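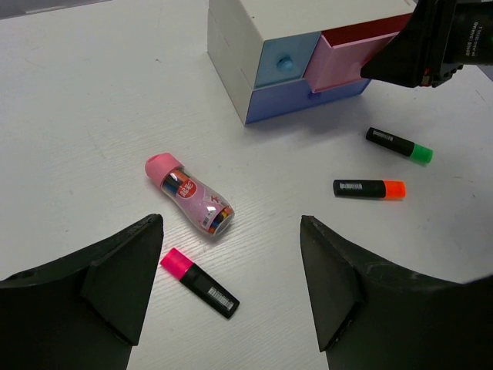

Highlighters and a bottle of markers on one of the white tables, Skillelis open day

The open day of Skillelis was in January, and I went there by the early bus from Flimcombe. I teach drawing to children two afternoons a week, so I buy many pens during a year, and I was curious to see the place where our school orders come from. The company does not make pens. It buys them from different makers, checks them, and packs them into sets for schools and offices. I had not understood this before my visit, and I think some other visitors had also expected machines and pots of ink.

At the entrance we received a paper badge and a small map. The first room was the store. The shelves go up to the ceiling, and our guide, Anwara Wijesinghe, told us that the company keeps 890 different articles there. Each article has a place number and a code that the staff scan when they take it out. She has worked in this building for 18 years and she knows many of the numbers by heart. A boy from our group asked her for number 411 and she answered at once that it was glue sticks, the large ones.

After the store we came to the sorting room, and this was the part I liked most. It has long white tables with a light pattern like wood, and you can see a pen very well on such a surface. On the table where I stood the longest there were three highlighters, in pink, orange and green. They had black barrels and only the caps were in bright color. I would prefer this for my pupils, as a black barrel does not show the dirt from their hands so quickly. Each one had a small white label on it. Mrs. Wijesinghe explained that the label is sometimes the reason for a complaint, when it is put over the name of the color or when it leaves glue behind, and the sorting people look for this too.

Beside the highlighters lay a clear plastic bottle with markers in it. It was made like a drink bottle, with a round pink cap and a pale pink printed sleeve. Through the plastic I could see blue, red, yellow and black. My first thought was that it is a toy and not a serious package, but I changed my mind a little. In my class the cardboard boxes are torn after one month, and then the markers live in the bottom of the school bag. A bottle can be closed again. On the other hand, it rolls, and I can imagine very well the noise in my classroom when it falls from a desk.

The packing room was the last. There they prepare the sets for a customer called Meireles, with 300 sets in one order, and we were allowed to try it ourselves. You take a tray, you follow the list, and you put every piece with the cap to the same side. I was slow. The lady next to me corrected two of my pens without saying anything.

At noon there was soup and bread in the canteen, and a small sale in the corridor. The prices were lower than in the shop, but most things were sold only in full cartons, so it is better to come with a colleague and divide. I bought one carton of Kenix erasers and I carried it home on my knees in the bus.

If you want to go next year, please note that the tour has many stairs and the store is cold, so keep your coat on. The groups in the morning are smaller. I asked if I could bring my pupils, and the answer was yes, from the age of eight, if the school writes to them before the winter holidays.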